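Print this page | E-mail this article
Search this site: Enter keyword Go

Cleltitz lab visit: planner good, promises less so
4/20/25

I went to the Cleltitz open house expecting another arm waving at a crowd. They had two arms and an open desktop PC, and the pitch was software. Floltow, their planning package, is supposed to take apart old office machines that it has no drawings for.

Amparo Vidal runs the perception side and was straight with me when I pushed. Their model, Ornel, was trained on 457 scans of computer interiors. I asked how many different case designs that covered. She said 12. So "no drawings" means no drawings of this exact machine, provided it looks a lot like one of the others. Cables are still the weak spot. Ornel labels a bundle as one blob and Floltow plans a path around it, with a margin so fat that half the case becomes off limits.

The planner itself I liked more than I wanted to. Kenneth Lamont put the collision view up on a monitor and let me move the goal pose by hand. New paths came back in about 555 milliseconds, and when I asked for something silly it refused and named the joint that was in the way. I've paid for commercial tools that just say "planning failed."

The slide claimed 99 percent grasp success. Lamont conceded that this was for drive trays only, with retries counted as successes. I asked for first-try numbers and was told November. Logs go into a viewer called Pringle, which can replay a run but can't yet compare two of them. For a team tuning margins all day, that seems a strange thing to leave for later.

I'd go back in November, with my own PC under my arm.

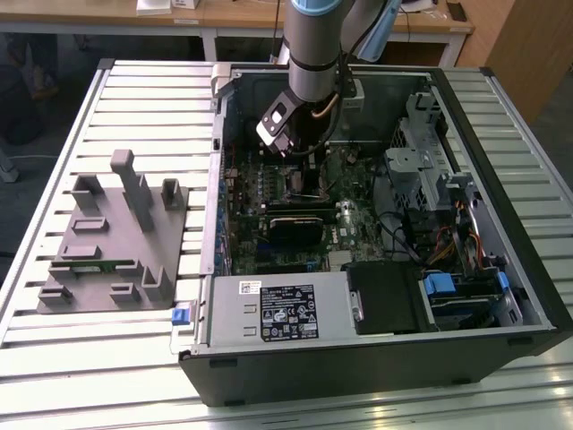
Gripper over the motherboard of an open desktop PC at Cleltitz.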